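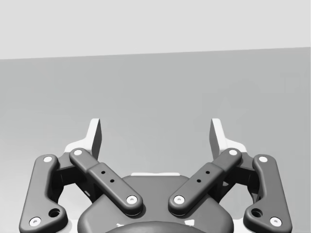

Naming and zeroing conventions for wrist views

16 Oct 2024
Reading time: 3 min
Print this | E-mail this

I have been asked twice since the Bratport meeting to write down the rules we follow before a simulated wrist view is accepted into the Lunel set. They were spread over several notes and one of the notes was wrong, so this replaces all of them.

Rule one. Every run starts with the gripper fully open and nothing between the fingertips. A half-closed start is legal in the simulator and useless to everyone downstream, as the opening width is then a guess. Check the joint value as well as the render. The two have disagreed before, and when they do the run is rejected until somebody finds out why.

Rule two. The first render is taken over a bare surface. Objects are spawned afterwards, never before. If a part has been left over from the previous run, a bare first render shows it straight away; in a cluttered one it can sit there for weeks. In December we lost 45 runs at Istham to a single block that had not been cleared.

Rule three. Left and right are named as seen from the wrist view, looking out along the fingers. The older Đồng files name them from the front, facing the gripper, and so have them swapped. Do not correct those files by hand. Run the conversion script, then compare one asymmetric grasp against the log. With a symmetrical linkage you will not spot a swap by eye while the fingers are moving together.

Rule four. The mounting offset of the view is written in the header in millimetres, with the sign. A missing sign is treated as a missing value. I know this annoys people — it annoyed me — but three of us had three different ideas of which way was positive.

Rule five. Plain shading only. No textures on the surface and no coloured lights until the geometry has been signed off. Texture hides small errors in contact height, and contact height is the thing most often wrong.

Timing is a separate matter. We hold the open pose for 60 steps before any command is sent, to let the joints settle. The Istham build used 8, and the first closing motion in those files has a visible twitch in the finger joints. Anything under 60 now needs a note in the header.

Still undecided: whether a change of fingertip shape calls for a new set number or only a revision letter. I lean towards a new number. The pads change where contact happens, and old grasps should not be replayed against new pads without a fresh check.

Filed under: Robots, Good practice, Simulation notes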